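4.2 Equipment budget per collection site

Costs were planned per operator station, the smallest unit that can be bought, shipped, and repaired on its own. A station consists of 2 hand-held grippers, their marker cubes, wrist straps, and cabling. Zapata and Pichler priced the stations for the Solelside and Drimska sites separately, as import duty and lead time differed enough to change the order of purchase. Each site was allotted 2 stations at the start, with further units held back until the April review.

Spare parts were budgeted as a separate line from the stations. Jaws and straps were treated as consumables and reordered on a fixed schedule. Marker cubes were carried as stock items, as a damaged face requires the whole cube to be replaced and the gripper to be recalibrated before it is used again. Furniture and office supplies were left out of the capital request. Tasks such as the filing task in Figure 4, where one gripper holds a folder upright at a pink desk organizer and the second is kept low beside the desk, use objects that each site can buy from petty cash. The cubes sit on the lower part of the grippers, and the spares line therefore allows for contact with desk edges as well as for drops. 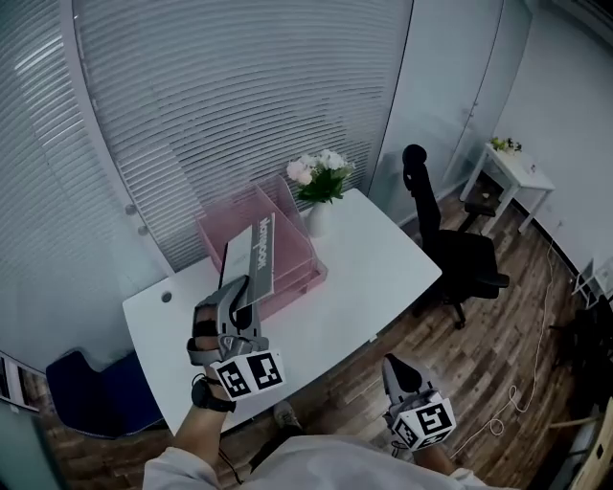
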